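3. Setup and Upkeep of the Sorting Cell

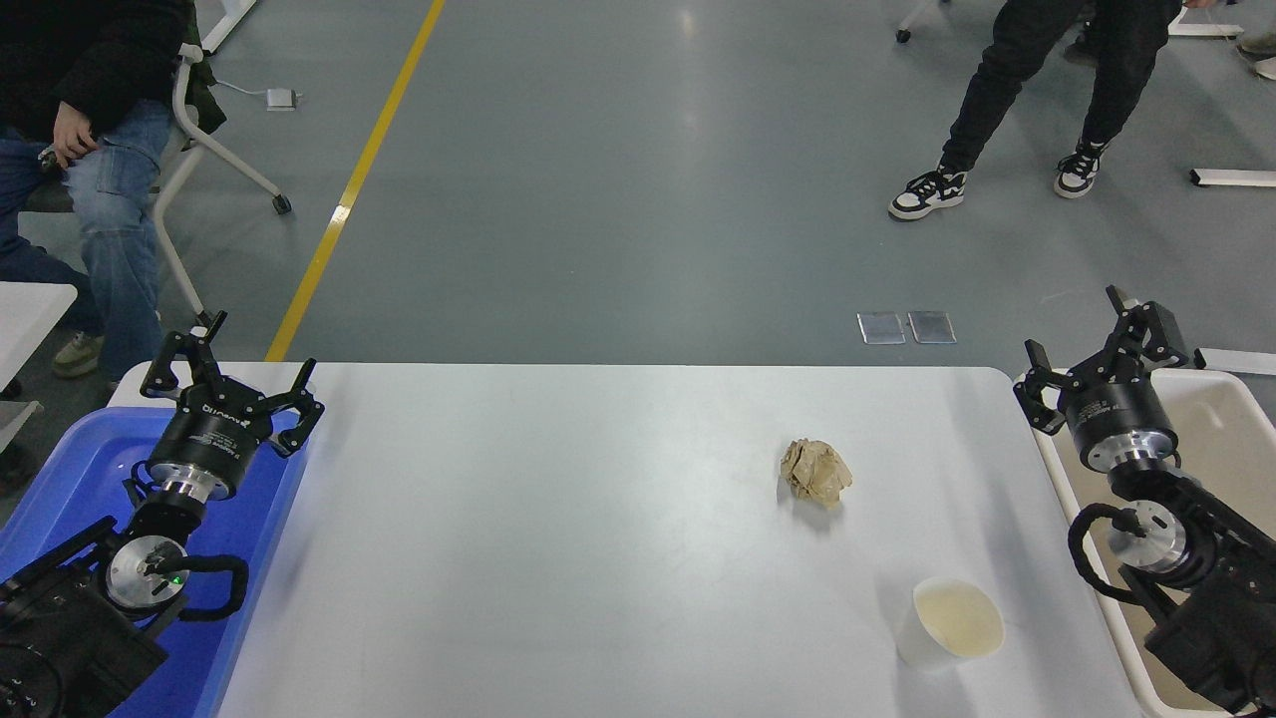 The cell at Skistness was not planned as a test of hardware. It was planned as a source of repeated, comparable trials for the sorting policy described in Section 4, and for the first weeks we gave very little attention to the machine itself. This changed when we noticed that the success rate of the same policy, with the same weights, moved up and down between morning and afternoon. Most of this variation came from the cell and could be removed by better upkeep. In the present section we therefore describe how the cell is set up, which parts of it need regular care, and what was repaired during the study.

3.1 Layout

The cell has two arms, one at each side of a white table with rounded corners, and one camera that looks down on the table from a position between the arms. Each arm carries a two-finger gripper (Fig. 3). A bin is placed at each side, blue on the left and beige on the right. The task uses light waste, mostly paper, and every object starts on the table within reach of at least one arm. The policy must decide the class of the object, choose the arm, grasp, and release over the correct bin.

Fig. 3. The sorting cell seen from the head camera. Both grippers are open. A crumpled ball of tan paper and a white paper cup are on the table; the blue bin is at the left arm and the beige bin at the right arm.

We chose the table for its matte surface. An earlier table with a glossy top gave bright spots in the camera image, and the policy sometimes tried to grasp them. The floor of the hall still reflects the ceiling lamps, but the policy receives an image in which everything outside the table and the bins is masked, so these reflections have no effect on the grasp.

The bins are not fixed to the table. We first tried to fix them with clamps, but emptying them then took much longer and the operators began to leave them full. A full bin is a real problem for this task, as a crumpled paper can roll back over the rim and is then counted as a failed placement. We removed the clamps and put tape marks under the bins to show their position. An error of a few millimeters in the bin position has no effect, since the release point lies well inside the rim.

3.2 Start of a session

Each session begins with the same procedure, which takes 18 minutes when no fault is found. The operator first walks once around the cell with the power off and looks at the cables. On both arms the cable to the gripper passes the wrist joint in a loop. The length of this loop is the most important single setting of the whole cell. If it is too short, the cable pulls at the connector when the wrist turns to its limit. If it is too long, it hangs down and can catch on the bin when the arm moves low. We adjusted it by turning the wrist slowly by hand through its full range and watching the connector, then closing the cable tie one notch at a time.

After this the arms are powered and moved to the rest position. The indicator light at the joint must be green before the operator continues. If it is not, the controller is restarted once. A second restart is not allowed without reading the log, because in our experience a second restart often clears the message and hides the fault until the middle of the session.

The grippers are then opened and closed five times without an object. The operator listens to the sound and checks that both fingers arrive at the same time. Next, a test block of known width is grasped by each gripper, and the width reported by the gripper is written in the session sheet. A difference of more than 0.5 mm from the true width means that the fingers must be zeroed again.

The last step is the check of the camera. A printed pattern is laid on the table at three positions and the software compares the measured corners with the stored ones. When the error is above 2 pixels, the camera is calibrated again. The camera mount is stiff, but it shares its column with other equipment, and we found small shifts after almost every occasion when something else on the column was touched.

3.3 Fingers and grasping surface

The fingers are the parts which wear most. Their inner surface carries a thin rubber pad, cut by us from sheet material sold by Borkumex. New pads hold a paper cup with low force. Used pads collect dust from the paper and become smooth, and the cup begins to turn between the fingers during the lift. The policy was trained with good pads and has no means to know that they have changed. It closes with the same force and the cup is lost.

We compared three ways of caring for the pads. Wiping with a dry cloth had almost no effect. Wiping with alcohol brought back the grip, but the glue at the pad edge became soft after repeated use and one pad came off inside the bin, where it was found only when the bin was emptied. Wiping with a cloth and a little water, followed by a pause until the pad is dry, gave nearly the same grip and did not damage the glue. This is now done before each session. The pads are changed after 929 grasps, a limit that comes from the grasp counter of the first pad pair that failed. We make no claim that this number is the best one. It is simply early enough that we have not seen a slipping pad since we adopted it.

Liquid residue in used cups is a separate question. We did not want to exclude such cups from the study, as they are common in real paper waste and change the appearance of the inside of the cup. The cups are emptied before they go on the table, but they are not washed. As a result the pads sometimes become sticky on one side only. A sticky pad is worse than a smooth one for crumpled paper, which then hangs on the finger after release and can fall beside the bin. The operator checks the release of the first crumpled ball in each session by eye for this reason.

3.4 Repairs during the study

Three repairs were needed that interrupted the trials. They are reported here with some detail, as work on learned manipulation seldom mentions such events, although they decide which data can be compared.

The first was a loose flange screw on the right arm. The gripper is joined to the arm by a metal flange, and one of its screws had turned back by less than one turn. The movement at the fingertip was too small to see, but the arm began to miss thin objects near the far side of the table. We first believed that the camera had moved and calibrated it two times without improvement. The fault was found when an operator pushed the gripper sideways by hand and felt it give. All flange screws are now tightened with a torque wrench and marked with a line of paint, so that a turned screw can be seen at the walk around the cell.

The second was a broken wire inside the gripper cable on the left arm. The gripper lost its connection for a fraction of a second, only when the wrist was close to its limit, and reported a position of zero when it returned. The policy then behaved as if the gripper was closed and would not start a grasp. The cable was replaced with a more flexible type from Shiferaw, and the loop was made longer as described above. To find out how long the fault had been present we searched the older logs for single zero readings. We found them in 8 sessions, and these sessions were removed from the results in Section 5.

The third was a worn gear in one gripper. It could be heard in the opening test some days before it had any effect on the results – a dry, uneven noise at the end of the stroke. We continued the trials, which was a mistake. When the gear finally slipped, one finger stopped short of the other and pushed the object out of the grasp before the second finger reached it. The gripper was exchanged for the spare unit and the worn gear was replaced later on the bench. The spare unit needed its own zero value, and this value is now stored with the serial number of the gripper and no longer with the name of the arm.

3.5 Records

All checks and repairs are entered in one log, kept with the Gruken software that also starts the trials. The software refuses to start when the session sheet is not complete. The operators did not like this at first, and in the early weeks some sheets were filled with values copied from the day before. We changed the form so that it shows no earlier values, and the copied entries disappeared.

Each trial in the data set carries the identifier of its session sheet. A reader who wants to use only the trials made with new pads, or only those after the change of the left cable, can select them directly. The number of grasps since the last pad change is stored for each gripper separately, because the right arm is chosen more often by the policy and its pads are used up sooner.

Two matters are still not solved. The zero value of the grippers moves slowly as they become warm, and we correct it only at the start of the session. The loop of the gripper cable must also be set again whenever a gripper is exchanged, by a person who has done it before. We have written an instruction with drawings, but the results of two new operators who followed it differed enough that one of the loops had to be opened and set again.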